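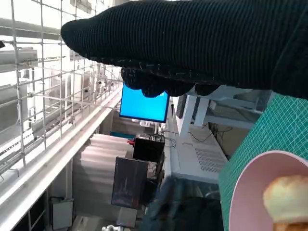 Slide 1. The sleeve, the bowl and the mat

Print this page
E-mail this page

Speaker: Beca Powell, Grulum workshop, Ilell
Time for the talk: 25 minutes, then questions

Say good afternoon, thank Seren Parri for the invitation. Wait until the people at the back have found chairs.

I will speak only of one cell. We call it Fletard, and it has one arm, one gripper and one table. It moves soft bread from a bowl to a tray. I look after it together with Torquil Rankin, and most of what I know I learned by doing it wrong first.

Ask them to look at the underside of the knit cover, where the fingers are. There are pale threads that have frayed, and specks of lint. Give them a moment to find these. For me it is the most useful thing on the slide, and visitors always look at the bun.

Then mention the green mat with the white grid. The bowl has its place on it, and I will return to this on slide 4.

Slide 2. Why we cover the fingers at all

The bare fingers mark the crust. We tried to close them more slowly and it helped only a little. With the ribbed sleeve the load is shared over a bigger area and the bun keeps its shape.

The price is that now we have a piece of clothing to take care of. A sleeve stretches and it collects everything. If it slips down toward the fingertips, the fold goes between finger and bread and the grip becomes weak on one side.

(Pass the old sleeve around. Ask for it back! Last time it did not return.)

Slide 3. Changing the sleeve

Speak slowly here, some people will want to write.

Bring the arm to the service position and lock out the power at the cabinet. Do not trust the stop button alone for this job. Morfudd Bellis, who is responsible for our safety, will ask you where your key is, and the right answer is "in my pocket".

Open the fingers by hand. Roll the old sleeve from the wide end toward the tip, as you would take off a sock. Put it directly into the bag so that the lint does not fall on the table.

Wipe each finger with a dry cloth. Look at the joints for threads that have wound themselves around the pin. Take them out with tweezers, never with a knife.

Roll the new sleeve on. The ribs must run along the gripper and must not twist. A twisted sleeve looks fine when the hand is open and pulls the outer finger sideways when it closes.

Close and open the hand 2 times by hand before you give the power back.

We change after 300 cycles. One sleeve lasted 452, but Torquil found a thread in the tray from that one, so we do not repeat it. The shortest was 363 before we made the rule, and this one also had loose ends at the tip.

Slide 4. The bowl and its position

The taught position of the bowl is read from the lines of the mat. If somebody moves the mat, every number in the program is still correct and the robot is still wrong. I lost one whole morning in August in this way. I checked the cables, I restarted the controller, I called James support, and the mat was one square too far to the left.

Now the first check of the day is the mat against the table edge, and only after that the bowl. Please use always the same bowl. A deeper one brings the rim closer to the fingers on the way down.

Slide 5. Light

A short slide, skip it if we are late.

In a bright cell the pale parts wash out, and a black sleeve stays very dark in front of them. It is easy to miss wear when you look from outside the fence. For the inspection we use a hand lamp held low from the side — the loose threads then stand up and you see them quickly.

Slide 6. The log book

Show one page. Date, cycle count, who changed the sleeve, one line of remarks. Gwawr Hughes wanted it on paper and I was against, but I have changed my opinion. With gloves in one hand and tweezers in the other, I would not open a laptop.

Remarks should say where the wear is. "Sleeve bad" does not help the next person. "Two ribs open under the middle finger" helps very much.

Questions

Probably they will ask about washing the sleeves. We do wash them, but only once, and then the knit is too loose for the tip. If they ask about silicone, say that we have a sample and no results yet.

Leave the slide with the log page open during the questions. Collect the old sleeve at the door.

Print this page
E-mail this page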